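From: Houshang Ghaffari
To: Brenham table list
Date: February 5, 2025
Subject: Re: plates and fruit for the March lunch

Hello all, and thank you for so many kind replies - I've read every one of them over my tea. I do like to begin with a clear white table and think about the food afterwards.

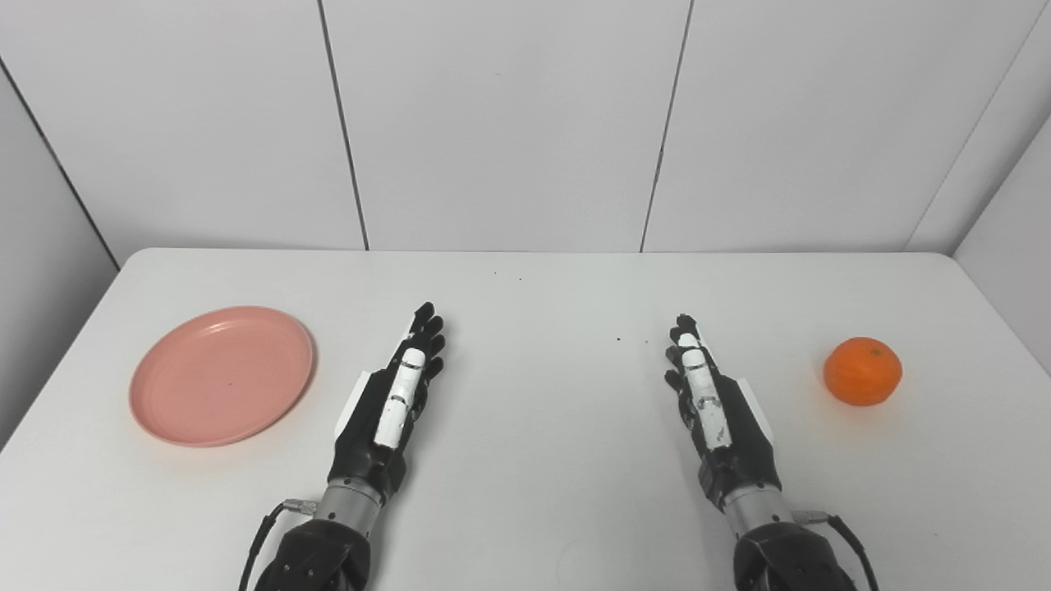
1. Plates and fruit

My feeling is one small orange to each person, and a pink plate to put it on. The pink warms up all that white wonderfully, and I like the rings in the dish very much. We'd need 40 plates, and Sasus can let us have 50.
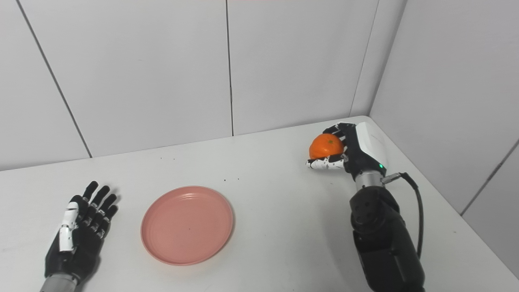
Mazandarani wrote:
> Could we please have the fruit peeled beforehand? Last year
> there was peel in everybody's saucers, and my aunt gave up
> on hers altogether.

Peeling I'm happy to do myself, on the morning, with a big bowl and the radio on.

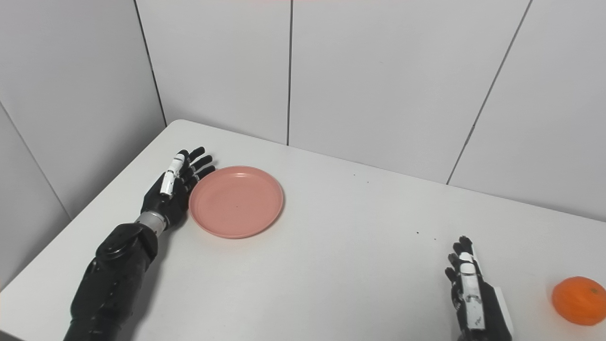
Seating is the other thing I promised to write about, and I'm afraid I've changed my mind again. Long rows make it so hard to chat! I'd like smaller tables, with the plate set well over to the left and the orange right across on the other side, and all that lovely bare white between them left free for elbows and teapots. Do write back if you'd prefer the rows.

Warmly,
Houshang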